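Visita a Selport: una mañana entre cocinas, pantallas y brazos

Publicado el 4 de abril de 2020

Tenía pendiente contar la visita a Selport desde que volvimos, y entre unas cosas y otras se me ha ido quedando en el cuaderno, con una mancha de café encima que me ha borrado media página. Así que aviso de que voy a tirar bastante de memoria, y que me perdonen los amigos de allí si me dejo algo o cambio el orden.

Selport, para quien no la conozca, prepara comidas para colegios y residencias. Salen de la casa 1,000 menús al día, que se dice pronto, y la plantilla es de 20 personas, muchas de ellas con toda una vida allí. Está en un polígono de los de siempre, con un bar enfrente donde ponen unas tostadas con tomate estupendas (fuimos antes y fuimos después). Nos recibieron con una amabilidad que da gusto, nos dieron bata, gorro y cubrezapatos, y nos llevaron primero a la cocina grande, la de toda la vida, con sus marmitas y su ruido y ese olor a sofrito que se te mete en el jersey y te acompaña hasta casa.

Lo que nos llevaba allí era otra cosa, claro. Desde el año pasado están metiendo automatización en la zona de preparación, con ayuda de una empresa que se llama Drumitz, y queríamos ver cómo lo estaba viviendo la gente. De las máquinas ya se escribe mucho, y a mí me interesaba más hablar con la señora que lleva media vida pelando y ordenando mesas de trabajo y a la que un día le dicen que va a tener un brazo al lado.

Empezaron por el final, por lo que ya funciona: 2 puestos donde un brazo recoge las mesas entre turno y turno. Coge lo que ha quedado por ahí y lo devuelve a su sitio. Parece poca cosa, pero la encargada de sala nos explicó que ese rato de recoger era el que más discusiones daba, porque siempre le tocaba al turno que salía, cansado y con el autobús a punto de pasar. Ahora el turno se va a su hora. Me lo dijo con una sonrisa de oreja a oreja, y yo la entendí perfectamente, que también he perdido autobuses.

Luego subimos a la oficina de arriba, que antes era el archivo y todavía conserva las estanterías metálicas. Allí trabajan 4 personas que hasta hace nada estaban abajo, en la línea, y que ahora preparan las tareas del brazo en un simulador antes de que nadie toque la máquina de verdad. Montan una cocina en el ordenador, le ponen encimeras y cosas de comer y de fregar, y van probando agarres: una barra de pan, una esponja, un cuchillo, objetos que no se parecen en nada entre sí y que piden cada uno su manera de cogerlos.

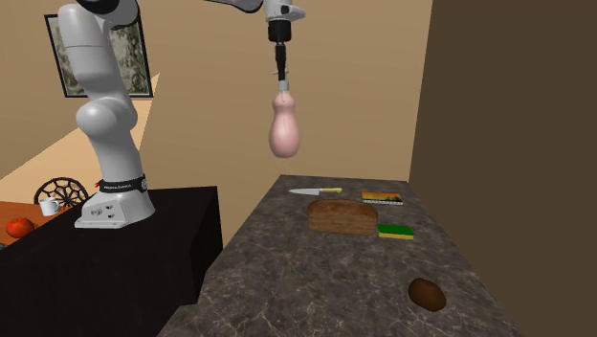

Una de ellas, que venía de emplatado, nos contó que al principio le daba apuro, que creía que aquello era para gente con carrera y que pasó las primeras semanas convencida de que iba a romper algo. Le hicieron un curso por las mañanas, pagado y dentro de la jornada (esto lo recalcó mucho, y hace bien), y ahora es ella la que corrige a los técnicos cuando proponen un orden que en una cocina no tiene ni pies ni cabeza. Los de Drumitz saben mucho de trayectorias, pero quien sabe dónde deja un cocinero el cuchillo cuando lo llaman de la otra punta es ella.

También hubo quejas, y me parece justo ponerlas. Un compañero de la línea nos dijo que echa de menos la charla de la recogida, que con discusiones y todo era el rato en que se contaban la vida. Otro está preocupado por los contratos de verano y lo preguntó delante de la dirección, con nosotros allí plantados sin saber dónde mirar. Le contestaron que este año se mantienen todos, y del siguiente no quisieron prometer nada. Me gustó que se pudiera preguntar en voz alta, aunque la respuesta se me quedó corta, y a él, por la cara, también.

Comimos allí mismo, en el comedor del personal: lentejas y de postre naranja. Repetí de lentejas.

Para quien quiera ir, hacen visitas en grupos pequeños y hay que escribir con tiempo. Llevad calzado cerrado y algo de abrigo para la zona de cámaras, que yo fui en manga corta y todavía me acuerdo. Y no os saltéis la oficina de arriba por muy cansados que lleguéis a la escalera. Nuestra próxima salida, si se puede organizar, será a Soturow, que tienen un almacén con una historia parecida, y ya iré avisando por aquí cuando haya fecha.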